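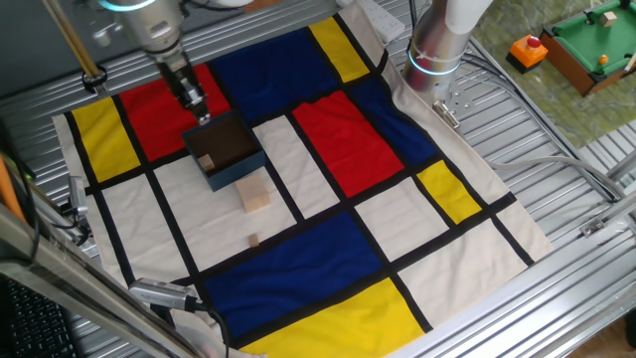
11/06/2023. I have been trying to make a puzzle for Juwita, who turns six in February and has already informed me that jigsaws are for babies. My idea is blocks in a box, with rules. So far the rules run to 17 and I can't remember most of them. The cloth was Melati's suggestion, all red and blue and yellow with fat black lines, and I admit it makes three bits of plain wood look like they belong in a museum gift shop. It also wrinkles if you breathe near it. The smallest block stands up on a fold about as well as I do on ice. The little cube that goes in the teal box is fine, being in the box, and the big one is too big to have problems.

Rule four says the white parts are snow and the black lines are roads. Rule five says a block on a road loses a turn. Bakari asked who was taking the turns, and I went and made tea.
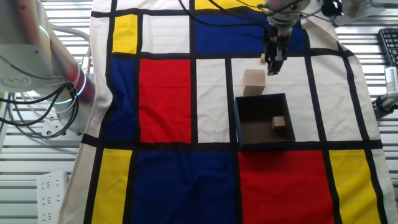
He also thinks the box should have a lid, so the player has to guess what's inside. I said there's one cube inside, there is always one cube inside, and Juwita will know this by her second go. He said that was a problem with the game – a fair point, which I did not enjoy. Suryani wants sand timers.

Must iron the cloth. Must find out if it can be ironed.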